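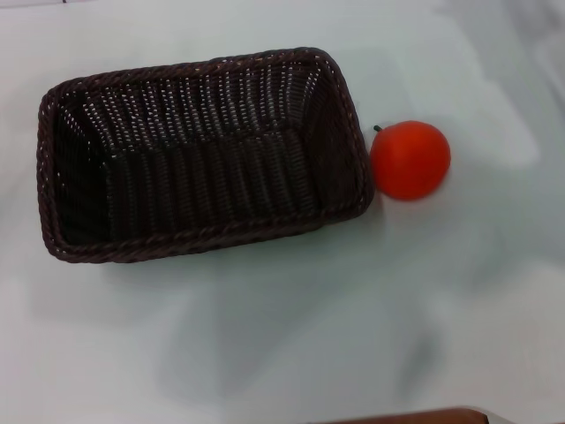
Que si esto va a llegar algún día a los almacenes pequeños o se queda en el escaparate, preguntó una señora desde la tercera fila, antes incluso de que acabaran las presentaciones. Aplausos sueltos. La respuesta del equipo de Hosbridge, corta: llegar, llegará, pero no este año.

Así arrancó la jornada de puertas abiertas en la nave de Plolport, donde la empresa enseñó por primera vez al público su programa de manipulación, Rarneck. Cola en la entrada desde antes de las diez. La organización había repartido 537 invitaciones por internet y tuvo que abrir un segundo turno por la tarde.

Lo que se enseña es sencillo de contar. Una mesa clara, una cesta trenzada marrón, un tomate rojo. El ejercicio del día: coger el tomate y meterlo en la cesta. Luego otra vez, con la cesta en otro ángulo. Y otra. El público, al principio con el móvil en alto, acabó discutiendo en voz baja si el tomate debía entrar por el lado largo o por el corto.

Según la compañía, el sistema se ha entrenado con 3655 secuencias grabadas en la propia nave, de las que 1164 corresponden a tareas con fruta y verdura. El resto, vajilla, ropa doblada y piezas de ferretería. Los técnicos insistieron en que las cestas dan más guerra de lo que parece – el borde es grueso, el trenzado deja pasar la luz y las sombras cambian según la hora. De ahí que las sesiones se repitan por la mañana y por la tarde.

Hubo fallos, claro. En el primer turno la demostración se paró dos veces, una por un aviso de seguridad (un niño pasó la mano por encima de la cinta amarilla) y otra por un reinicio que duró casi diez minutos. En ese rato, café y preguntas. Muchas sobre empleo. La empresa respondió que Rarneck está pensado para turnos que hoy se quedan sin cubrir, respuesta que no convenció a todo el mundo: desde el fondo alguien pidió que eso se pusiera por escrito. No se puso.

También se habló de dinero, poco. Hosbridge no quiso dar precio por puesto instalado ni confirmar si hay clientes firmados. Sí adelantó que la primera prueba fuera de casa será con Mac an tSaoi, distribuidora de alimentación, en su centro de preparación de pedidos. Empieza en octubre y ocupará una sola línea, la de producto a granel. Nada de cámaras frigoríficas de momento, el frio queda para una segunda fase.

A mediodía, turno para los institutos. Los alumnos pudieron elegir ellos mismos la posición de los objetos antes de cada intento y, como era de esperar, buscaron la más retorcida: el tomate pegado a la cesta, por fuera, sin apenas hueco. Dos intentos fallidos, el tercero bueno. Ovación. Un profesor preguntó por los datos y si se iban a publicar. Se está estudiando, le dijeron.

La visita incluía además el taller de mantenimiento, en la planta de arriba, aunque el aforo era mínimo y bastante gente se quedó sin subir. Quejas por eso y por el aparcamiento, las dos de siempre. La organización tomó nota y promete horarios escalonados en la proxima edición.

Plolport cerró a las siete. Habrá otra jornada en noviembre, con 134 plazas por turno e inscripción previa gratuita en la web de la empresa. El plazo se abre en septiembre. Los menores, acompañados de un adulto.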